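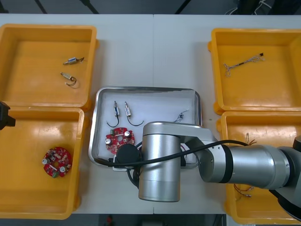
Clamusdale bench, kitting cell: yellow bins either side, steel tray in the middle.

Ticket 1176
Opened: June 1, 2020
Product: Ergate cell controller, two arms
Site: Studton, Clamusdale
Status: Open, waiting on parts

Fault as reported: the arm stops partway through a board pick with a grip force alarm. It clears on reset, then comes back. The log shows 45 alarms over 342 picks, all on the round red driver boards. None on the motors or the wire harnesses.

Checked so far:
- Air and power to the cell are fine.
- Re-taught the tray position. No change.
- Swapped the wrist cable. No change.
- Dropped closing speed to 600 on the controller scale. Fewer alarms, but they still happen. 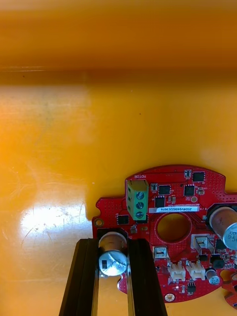
The grasp point is the problem as far as we can tell. The recipe has the fingers closing on the upright capacitor, and that part was never meant to take a side load. If the board has shifted in the bin, one finger touches first and the force reading jumps. We've asked Haddadin for softer finger pads and a recipe that grips the board by its edge.

Until then, please don't raise the force limit to get past the alarm. Pull any board that was in the fingers when it tripped, and check the capacitor legs before it goes back in a bin.

Was this helpful? 3 Yes 0 No
2 comments
This site uses cookies. Accept / Manage settings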